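# Purthorpe's old phone exchange is reopening as shared office space

Well, it finally happened. After sitting dark for longer than I've lived here, the old telephone exchange on Lougher Street is taking applications for desks and small offices, and I went down in the rain last month to pick up a form and be nosy.

If you're new to Purthorpe, the exchange is the flat-fronted brick building between the shoe repair place and the bus stop, the one with the green door everybody chains a bike to. The phone company moved its equipment out years ago and the town has argued about it ever since. At one point it was going to be apartments, then a gym, then (my favorite) an indoor mini golf course. A small property outfit called Clatano bought it last spring, and they've done the thing I'd quietly hoped for, which was fix the roof and leave most of the rest alone.

There are 19 rooms to rent over two floors, plus a big shared room at the front with desks by the month. A desk is $300 a month, and that includes heat, internet and the use of the kitchen. The private rooms cost more depending on size, and the price list was still being argued over when I was there, so I won't print numbers that could be wrong by the time you read this. Leases run 3 months at a time. I like that a lot! My last office over in Undton wanted me to sign for two years, and I spent the second one paying for a room I visited to water a plant.

The building opens at 7 in the morning and the front door locks at 9 at night, though people with their own room get a key and can come and go as they please. There's bike storage out back where the coal shed used to be. Parking is the weak spot. The lot has 4 spaces, one of them for disabled drivers, and everybody else is going to be fighting it out with the shoe repair customers. I raised this and was told the town garage is a five-minute walk. It's a five-minute walk if you're wearing running shoes and catch the light on Lougher Street, but fine.

Inside, they kept the wide staircase and the old brass numbers on the doors, and there's a wall on the ground floor where somebody long ago penciled the names of the night operators. I could've stood there all afternoon. The kitchen is brand new and a little plain - white cabinets, a decent fridge, one of those taps that gives you boiling water and scares me to death. I'm told a dishwasher is coming.

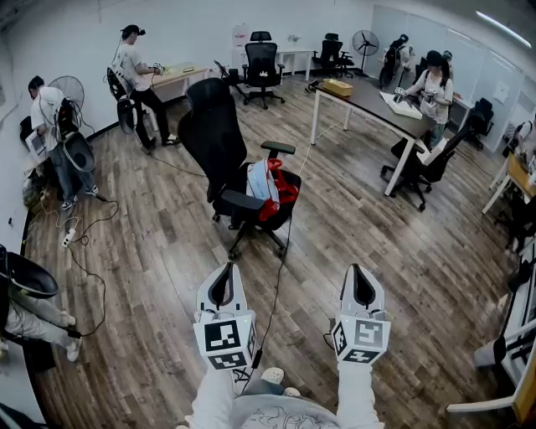 As for who's moving in, I hear there's a bookkeeper, a couple of people who do web design and a woman who makes hats, and the upstairs corner room has gone to a piano tuner (he does the paperwork there, the pianos stay where they are). That leaves a fair number of rooms, but the smaller ones are going first, so don't sit on it if you want one. The big shared room had plenty of desks left when I asked.

Not everyone is thrilled. A few neighbors on the back lane are worried about noise from deliveries, and Clatano has agreed to keep trucks to the front of the building. I think that's fair. I'd also love to see the bus shelter outside get a new bench while everybody's in a fixing mood, but that one's up to the county.

Forms are at the library desk and at the exchange itself, just inside the green door. Move-ins start in November. I've put my own name down for a desk by the window - please don't all ask for the same one.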